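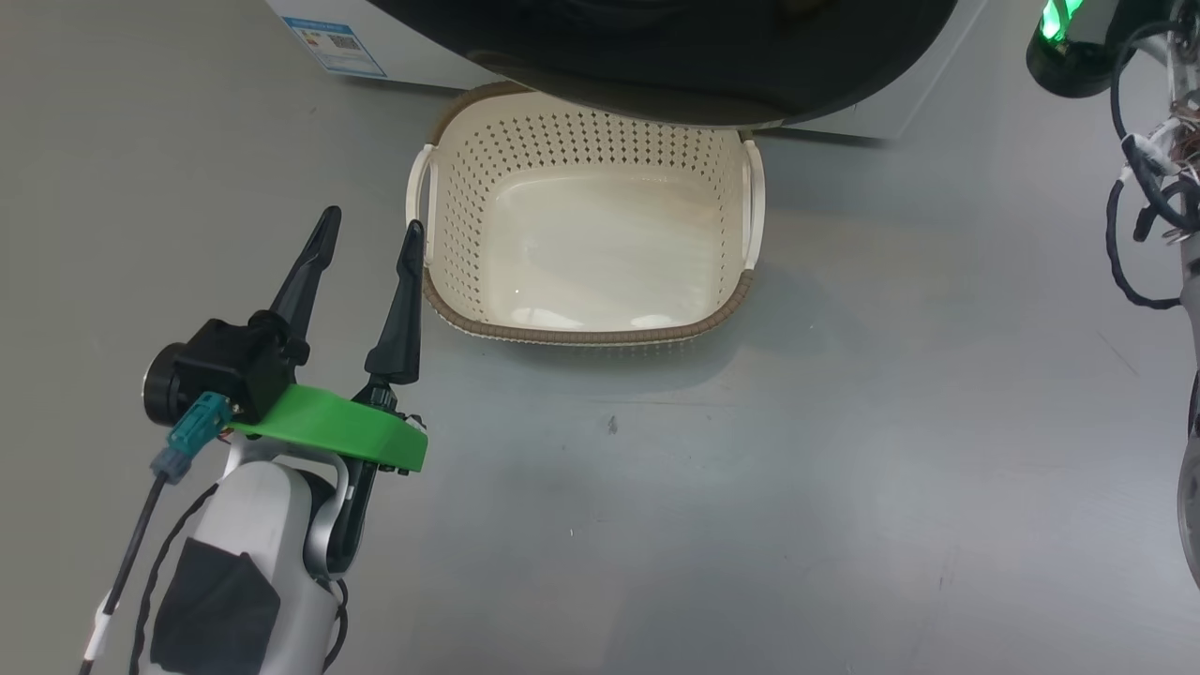

How does the way a strategy game splits its expansions affect how long people keep playing it? In our data, players who bought small packs one at a time came back more often but for shorter stretches, while players who bought one large expansion played long campaigns and then stopped for months.

4.2 Pack size and return to play

We compared two turn-based strategy games with similar rules and a similar price at launch. Troko sells its added content as small packs, each with one playable nation and one map. Westa has had 2 large expansions, both of which changed the rules for trade and diplomacy as well as adding nations. Players were recruited through the forums of both games and agreed to share their save logs. After removing accounts with gaps in the log, 796 players remained.

A campaign was counted as started once the player had ended turn 100. Many players restart several times in the opening turns to get a better starting position, and counting those restarts would have made Troko look far busier than it was. Campaigns played with user-made mods were kept if the mod changed only graphics or sound.

Troko players usually began a new campaign within a few days of a pack coming out, and most chose the new nation for it. Fewer than half finished that campaign. The map that came with each pack saw little use after the first try – players went back to the random map generator, which they said gave them less predictable neighbors. Westa players waited longer after a release. Several wrote in the free-text part of the survey that they wanted the first patch before they began.

Figure 3 shows return to play by month for both groups. The Westa line has two tall peaks and is low between them. The Troko line is flatter, with a small rise in July that matches a sale on the older packs and no new release.

We also looked at multiplayer. Owning different packs made it harder for Troko groups to agree on a game, as the host could use only content that everyone had. The Nistico patch, named after the map it fixed, let guests borrow the host's packs for one session. Group games rose after it and stayed higher through the end of the log period. Westa had no such problem, but players without the second expansion were in effect shut out of public lobbies.

Spending is harder to compare. The Virk bundle put over 3,000 items of Troko art and music on sale together with the packs, and the logs do not show which part of it a buyer wanted. We left bundle buyers out of the price analysis in Section 4.3 and kept them in everything else.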